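Do I really need an app to descale a kettle?

I've been putting off writing this one because I knew it would turn into a rant. It did.

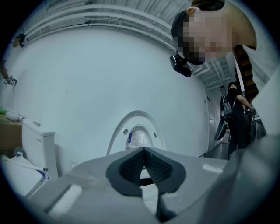
White casing, and a label with print too small for me.

I have a growing pile of labels I can't read. Some are inside doors, some are on the bottoms of things, and one is on the back of a dehumidifier that weighs as much as a dog. They used to say useful stuff, or at least I remember them that way. Now I get a magnifying glass out and find a web address.

The thing that set me off was a kettle. We have hard water in Jurnham, the kind that leaves a crust on everything, and after eight months the new kettle had a floor like a parking lot. My old one came with a folded sheet of paper that said to boil some vinegar and water in it, let it sit, and rinse. The new one, a Flurnis, came with a card. The card had a square code on it and the words "Your care journey starts here."

I did not want a care journey. I wanted to know if vinegar would ruin the finish.

So I scanned it. The code went to a page that wanted me to get the app. The app is 212 megabytes. I checked that twice. My phone was already complaining about storage, so I deleted a bunch of pictures of my own garden to make room for a kettle. Then it wanted an email address, a password with a symbol in it, and my location. I said no to the location and it asked again on the next screen in a friendlier color.

Once I was in, there was a tab called Care. Under Care there was a video. The video was mostly a woman pouring tea in a kitchen with no clutter in it, and near the end a line of text told me to use Flurnis descaling sachets and follow the directions on the pack. I don't own the pack. The pack costs money.

I used vinegar. It came out fine as far as I can tell.

I know how this sounds. Someone always writes in to tell me paper is wasteful and that manuals come in twenty languages and go straight in a drawer. OK. Mine did go in a drawer, and they stayed there, and when the dryer started thumping I opened the drawer. I don't see how a sheet of paper is worse for the planet than a server someplace keeping track of whether I've boiled water today. Maybe somebody has done the math. I'd like to see it, and I'd like to see who paid for it.

The part I really don't buy is "always up to date." What is there to update about a kettle? The instructions for it should have been finished when the kettle was. If they need to keep revising how I fill it, I have questions about the kettle.

And the web pages don't stay put anyway. We had a Selolus space heater, a decent one, and the filter on it needed a certain size of replacement. The leaflet (a real leaflet, but a thin one) said to see the website for part sizes. By the time I needed a filter the website sold mattresses. I ended up measuring the old one with a sewing tape and guessing. The guess was a little big and I trimmed it with kitchen scissors, and I'm sure that's against some rule I'll never get to read.

Last Monday I went down to the hardware store on Dhillon Street to ask if any of the small appliances still came with printed directions. The guy at the counter opened three boxes for me, which was nice of him. One had a card with a code. One had a safety sheet, all warnings, about not using a toaster in the bath. The last one had an honest booklet with drawings, and it was the cheapest thing on the shelf. I bought it. It's a hand mixer. I didn't need a hand mixer.

Here's what I do now, for what it's worth. When something new comes into the house I look for the manual online that same day, while it still exists, and print the four or five pages that matter. Cleaning, part sizes, what the blinking lights mean. I write the model number across the top in marker, big, so I never have to crawl behind anything with a flashlight again. It all goes in a binder. The binder has some 60 pages in it so far and my family thinks it's very funny, until the dishwasher beeps.

It isn't a perfect system. Printer ink costs what it costs, and a couple of companies have locked their manuals so you can look but not print. For those I copy things out by hand like a monk.

I deleted the kettle app, by the way. It sent me an email to say it was sorry to see me go, and then another one on the weekend with 75 cents off sachets.

Next time I'll get back to the tomatoes, which are also not going well.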